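Cabling cell (Drurnar)

The cabling cell at Drurnar is a one-arm robot station that works on the insides of desktop computers, mostly around the drive cage. I've kept this page going since I took over looking after the cell from Gwilym Foulkes, so it's written the way I'd explain it to you if you were standing next to me (Gwilym's version was a lot shorter and had more swearing in it). Other pages cover the software. This one is about setting the cell up, keeping it healthy and fixing it when it sulks.

Background

Drurnar started out in 1990 as a repair counter, and the cell came in much later, when Agnes Fjeld wanted a machine that could learn to seat and pull the small connectors people get tired of doing all day. It has one arm, one two-sided gripper built out of black plates and links, and a little camera up at the wrist. The bench it's bolted to is older than anything else in the room and I love it dearly. We call the whole thing Trevor. The sister cell over at Prernus doesn't have a name, as far as I know, which seems a shame!

Setting up

Start with the case. Side panel off, open side up, and push the case into the corner stops on the bench until it won't go any further. If you can rock it with one finger, it isn't in. Lleucu Kemeys made the stops and they're very good, but they do collect screws, so sweep them out first.

Then the cables. An open desktop is a crowded place for a gripper, with power wires crossing over the board and the thick bundles coming down from above, and Trevor has no manners about any of it. I lead the loose ones away from the drive cage by hand and leave the SATA data cable with a nice easy curve in it. A kinked cable springs back the moment you let go, and then the connector isn't where the arm expects it.

After that you bring the arm in slowly, at the 15 percent speed setting, and stop it above the case with the fingers clear of the cage. Look at the wrist view before you go any lower. You want the SATA end of the drive in sight, and the power connector too.
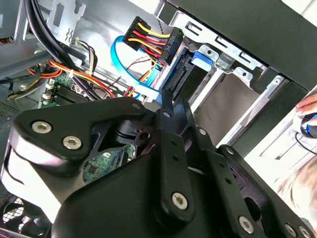

Gripper over an open desktop case, with the blue SATA data cable and the black SATA power connector near the drive cage.

The metal cage is the thing to watch. It has folded tabs and slots along its rails, and a gripper link can hook on one if you come in too flat – I've done it twice, and the second time Meinir Craddock was watching, of course. Lift straight up if it catches. Don't try to wiggle out sideways.

Routine care

The silver hex-socket screws on the gripper plates work themselves a little looser with use. I go over them with the hand key every 30 hours of running, firm but not heroic, and wipe the plates down while I'm there. The pivots get one drop of Dusura light oil, and any extra gets wiped off right away so it can't end up on a motherboard. The camera window gets a dry cloth.

Bindu Panicker added a step in November that I now swear by, which is opening and closing the gripper 8 times with nothing in it and just listening. A healthy one makes a soft, even whir. A click at the same point in every stroke means a link is rubbing.

Repairs

Most repairs are link swaps. Power the arm down, support the wrist on the foam block, and take the outer links off before the inner ones. Lay them out in order, because the left and right ones look the same until you try to fit them back. Do up all the screws loosely, close the gripper by hand to square everything, and only then tighten.

If the wrist camera has been moved even slightly, redo the calibration. Skipping it costs you an afternoon of the arm reaching for a connector a finger's width away from the real one. The calibration card lives in the top drawer, under the spare links, and please put it back there.

See also: Wrist camera calibration; Gripper spares; Prernus cell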